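About Us

Hi, I'm Bhupendra Tiwari, and I started Bramar with 4 friends and one very patient landlord. We teach robots everyday chores by doing the chores ourselves, gripper in hand, over and over. Our library stands at 3,684 recordings so far!

On 13 August 2021 we opened the doors and let the neighbors have a go. I talked way too much, as usual — sorry, folks. 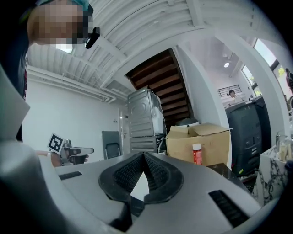 Grippers out at our open day

The sink was the favorite stop. You hold a gripper in each hand, pick up a bottle, set it down, and suddenly you're thinking hard about something you do every morning without noticing. (My aunt wanted three more turns.) 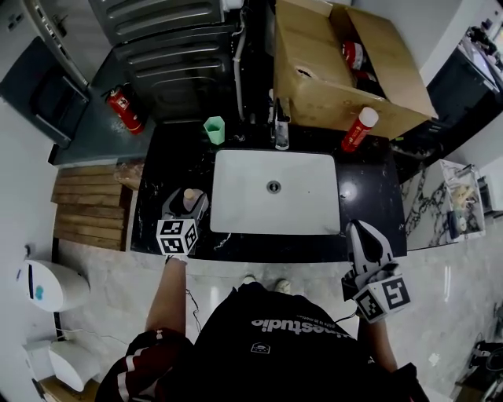
Photo: Bramar

We had 175 visitors, and 19 of them put their names down to come back in September. If you'd like to join them, drop us a line — kids are welcome with a grown-up, and there's usually cake.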